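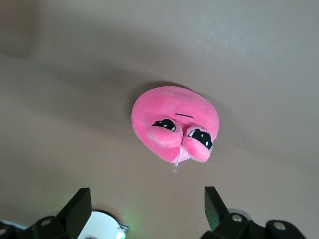
Pink plush, embroidered eyes

Fivow Forums > Packages and Updates > Kokura wants to remove half my system after the March snapshot

tealbucket
Ok so. Ran kokura upgrade last night same as every week. Normally it pulls a few things, I say yes, done. This time it sat there thinking for ages and then offered to REMOVE over 800 packages. Whole desktop, printing, the lot. Said no obviously.

Machine is an old Isix laptop, Fivow on it for years, never reinstalled. No weird repos that I know of except the multimedia one. Tried again this morning, same list.

Is the snapshot broken or is it me? Don't want to say yes and find out.

graylock
Don't say yes.

Post your repo list and the first lines of the solver output. The bit before the big list is what matters, not the list.

Nan_Tucket
same here on one of two machines. desktop went through fine, laptop wants to rip everything out. both on the same mirror!! so not the mirror I think

pwragg
It is in the release notes. The graphics libraries were split into separate packages in this snapshot and the old combined package is gone. Anything that still depends on the old name gets dropped unless you have the transition package. If you have "no recommended packages" turned on in the Kokura config you don't get the transition package automatically.

So: check that setting first.

tealbucket
graylock – repos are main, updates, multimedia. Top of the output:

Problem: libgfx-common conflicts with libgfx-base
Solution: deinstall libgfx-common and everything requiring it
Proceed? (y/N)

pwragg – yes I have recommends off. Small disk. Has been off forever and never hurt me before.

graylock
There you go then. That's your problem, one conflict and it cascades.

kokura install libgfx-transition

then run the upgrade again. Should be a normal size.

hobnail_dave
Can I just say this is a terrible way to ship it. If a package is needed to get through an upgrade without losing your desktop then it's not "recommended", it's required. Make it a hard dependency. Recommended means nice to have. I've had recommends off on every box I own for as long as I've used this distro and the docs even tell you how to do it.

pwragg
The docs tell you how to do it and the same page tells you to read the notes before a snapshot upgrade if you do.

It can't be a hard dependency. On servers there is no graphics stack to transition and it would pull one in for all of them. This was talked through on the list in detail before the split.

hobnail_dave
On the list. Which most users don't read. I run a shop with 15 desktops on this and I find out from a forum thread.

And make the solver smarter then. Removing hundreds of packages to fix one conflict should never be the first thing it offers. Apply some common sense. If the answer to a conflict is "delete the desktop", print something in red.

pwragg
There's a ticket open for a removal threshold. I would like that too. Somebody has to write it.

Nan_Tucket
ok installed the transition thing on the laptop and now its a normal upgrade. 10 removals and all of them old junk. thank you graylock

only thing, it made me confirm the vendor change twice?? said yes both times

graylock
Twice is normal, once for the package and once for the repo. Clumsy but fine.

tealbucket
Didn't work for me :(

kokura install libgfx-transition
No provider of libgfx-transition found

Refreshed first, refreshed with force, same.

graylock
What mirror are you on? Some of them are a day or two behind. If your metadata is new and the packages are old you'd see that.

quillfeather
Not his mirror. Multimedia repo. It hasn't been rebuilt against the split yet, still ships its own libgfx-common with a higher priority. So Kokura prefers that, and then hides the transition package because it obsoletes something from a preferred vendor. Disable multimedia, refresh, install transition, upgrade, then turn multimedia back on once they've rebuilt.

Hit this on mine yesterday and it took me all evening to find.

hobnail_dave
Great so now it's five steps.

graylock
Hm. I don't think priority hides packages like that, it should still show up as available with a lower rank. You sure it wasn't a stale cache and the refresh fixed it?

quillfeather
Sure. Turned multimedia back on to check and the package vanished again from the search. Off, back. On, gone. No refresh in between.

graylock
Ok then I was wrong, or it's a bug. Probably both. Can you put that in a ticket? With the on/off thing spelled out like you did here.

quillfeather
Will do tonight.

tealbucket
Ok disabling multimedia worked, transition package installed. Upgrade list is now long but sane, mostly upgrades, a handful of removals. Before I hit yes – do I need a snapshot first? I never set those up. Disk is small like I said, the root partition is pretty full.

mossgate
Yes take a backup. Mandagi does it in one go, point it at a USB drive, tell it to skip home if you've got home somewhere else already. Restore works from the install stick.

hobnail_dave
Mandagi is overkill for this. Copy /etc and your package list and you're fine. If it goes wrong you reinstall and you're back in an hour.

mossgate
You're back in an hour. Somebody who's never reinstalled is not. And "copy /etc" onto a new snapshot is how you get weird half broken configs, I've cleaned up enough of those.

hobnail_dave
I've done exactly that for years, never a problem.

mossgate
ok

carol_d
Moderator hat on for a sec. Keep it on the upgrade please. Backup tool argument has its own thread, it's pinned, it's huge, go wild.

tealbucket, do some sort of backup, whichever you're comfortable with. I'd also clear the package cache before you start. Downloads alone are big this time and a full root in the middle of an upgrade is a worse day than the one you're having now.

kokura clean --all

Carol Dawber, Packages and Updates

tealbucket
Cleared it, wow that freed a lot. Running Mandagi to a USB drive now. Slow drive. Will report.

kettle_ok
jumping in, does this hit people on the long term branch too or just the snapshots? we've got the stable one at work and I'm not touching it until I know

pwragg
Snapshots only. The long term branch keeps the combined package for its whole life. It comes to you at the next major version and by then the transition should be handled by the installer.

kettle_ok
should be lol. ok thanks

nine_of_cups
Going against the flow here but I turned recommends back ON after this and I'd say everybody should. Yes you get extra stuff. On mine it was a few fonts and some help pages. Disk is cheap, my evening isn't.

hobnail_dave
Disk is not cheap on a ten year old laptop with the storage soldered in. Also I counted what it wanted to add on a clean desktop once and it was over the top. Help files in every language. A mail server!

nine_of_cups
The mail server thing was fixed ages ago.

hobnail_dave
Fixed after people like me complained about it.

graylock
Middle way: leave it off globally, and pass --recommends only for the snapshot upgrade. You'd have gotten the transition package with that, and then you look through the list and lock whatever you don't want. I do it that way.

nine_of_cups
Didn't know you could do it per run. Is that documented anywhere?

graylock
man page, near the bottom. Not in the wiki. Feel free to add it.

tealbucket
Ok. Backup done, upgrade done, rebooted. Desktop is there. Printing works. Sound didn't come up at first, logged out and in again and it did, no idea. Multimedia still disabled so no video in the browser on some sites, can live with that.

Total download 2,000 something megs. On my connection that was a whole movie and a dinner.

Thanks all, esp quillfeather, wouldnt have found that in a million years.

quillfeather
Glad it went through. Ticket is filed, title is "search hides packages obsoleted by higher priority vendor". If you saw it too please add your version of Kokura in a comment. Don't just write "me too", they hate that.

Nan_Tucket
commented. mine still had multimedia on but at normal priority and the package showed up fine, so that backs you up

pwragg
I've looked at the ticket. The package being filtered from search is a bug and it's assigned. Obsoletes are meant to be looked at only when solving, search should list everything. I've also added a paragraph to the release notes about third party repos, which should have been there from the start. That one is on me.

Pauline Wragg

hobnail_dave
Fair play for saying so. Still think it should be a hard dependency on anything with a desktop pattern installed. You could do it conditional, "required if desktop". Kokura supports that now doesn't it?

pwragg
It does, newer versions. Older ones treat the condition as unmet and refuse to install. So people upgrading from an old snapshot would get stuck in a different place. Next cycle, maybe, once the old versions age out.

hobnail_dave
Ok that's an actual reason. Put that in the notes too.

bramblejack
Hi, same problem as the first post but I already said yes. At a text login now. No desktop, network works. What do I do

graylock
Not as bad as it looks. Log in as root, then:

disable the multimedia repo
kokura refresh
kokura install libgfx-transition
kokura install --pattern desktop

Your home directory and settings are untouched, so it'll come back mostly how it was. Extra apps you'll have to add back yourself, the list of what got removed is in the Kokura history log.

bramblejack
wifi or cable, does it matter? its on wifi right now

graylock
If it's up, leave it up. Don't reboot until the pattern is in. The wifi tools may have been in the removed set and it's only running because it was already running.

bramblejack
ok. pattern is downloading, phone in one hand. it says 800 to install

carol_d
Sticking this at the top of the section until the multimedia rebuild lands. bramblejack, if it stops partway start a new thread with the error and I'll link it from here.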